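Facilities Help Desk
Ticket 106: Residue on printed table covering, shared kitchen
Category: Furnishings and kitchenware
Location: Birlow House, second-floor kitchen
Requester: Pallavi Rawat
Assigned to: Arsen Sydorenko
Priority: Low
Status: Resolved

Original request

The covering on the washing-up table has become tacky along one side. Bowls placed on it stick slightly when lifted, and the surface picks up lint from the dish towels. I have wiped it twice with a damp cloth and once with dish soap, and the tackiness returned by the next morning on both occasions. There is also a dull patch close to where the basin normally stands. Please advise whether the covering may be cleaned with something stronger or should be replaced. Several residents are fond of it, and I would prefer to keep it if that is possible.

Pallavi Rawat

Entry 1 – Arsen Sydorenko

Request received and accepted. Please confirm the following before a visit is arranged:

Whether any spray cleaner, polish or oil has been used on the table during the past month.
Whether hot pans have been set down directly on the covering.
Whether the tackiness is limited to the top or is also present on the underside.

Until the cause is known, please do not use bleach, alcohol wipes or scouring pads. The lettering and cartoons are printed, and the print on a covering of this kind may lift.

Entry 2 – Pallavi Rawat

No hot pans, to my knowledge. The underside is clean and dry. I have asked the other residents about sprays. Kieran Breathnach reports that he used the Gatov degreaser from the stove cupboard on the table after a cooking evening, and that he did not rinse it off afterward. He believes he used it on the basin side only.

Entry 3 – Arsen Sydorenko

Thank you. Unrinsed degreaser is a likely cause and would account for the problem returning after each wipe, as a damp cloth spreads the film without removing it. The dull patch may be related or may be ordinary wear. Nabila Abdel Rahman will attend to test a small area. Kindly leave the covering in place and do not wash it in the meantime.

Entry 4 – Nabila Abdel Rahman

Attended September 4, 2026. Findings as follows.

The film was confined to the basin side of the table. It was heaviest underneath the basin itself, where cleaner had collected and had not been able to dry. The rim of the basin's base was also tacky and would have transferred residue back to the covering each time it was set down. In my view this is the reason the earlier cleaning did not hold.

Test area: one corner, to the rear, away from the print. Lukewarm water with a small amount of plain dish soap, applied with a soft sponge, then rinsed with clean water three times and dried with a cotton towel. No color came away on the towel. The corner was smooth to the touch after drying.

The remaining surface was then treated in the same way. The printed areas were patted and not rubbed. The base of the basin was washed separately in the sink. The quantity used was 10 ml of soap to each bucket of water, with two buckets for washing and three for rinsing.

The dull patch is still present. It is a loss of surface finish and will not respond to washing.

Entry 5 – Arsen Sydorenko

Noted. Replacement was considered. The supplier, Kuver, no longer lists this design, and the nearest equivalent is plain white. Given that the surface is now clean and the dull patch is normally hidden by the basin, replacement is not recommended at this stage. Please let us know if you disagree.

Entry 6 – Pallavi Rawat

No objection. The residents would like to keep the present one. The table has been in normal use for several days and bowls no longer stick. One further question – may the basin be left on the table overnight, or should it be put away?

Entry 7 – Arsen Sydorenko

The basin may remain on the table, provided that its base is dried first. Please lift it and wipe beneath it at the end of each day. The degreaser has been relabeled "Stove and hood only" and moved to the upper shelf. Pylyp Ostapchuk has added the same wording to the kitchen notice.

Resolution summary

Cause: degreaser left unrinsed on the covering and carried back by the base of the basin.
Action: covering and basin base washed with plain dish soap, rinsed and dried. Degreaser relabeled and moved.
Outstanding: dull patch, cosmetic only, no action planned.
Parts used: none.

This ticket will close automatically if no reply is received. To reopen it, reply to the notification message and quote the ticket number.

Attachment 1 of 1 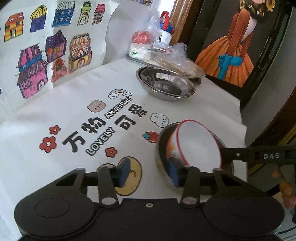

Ticket 106: printed table covering, with the metal basin and red-rimmed bowl.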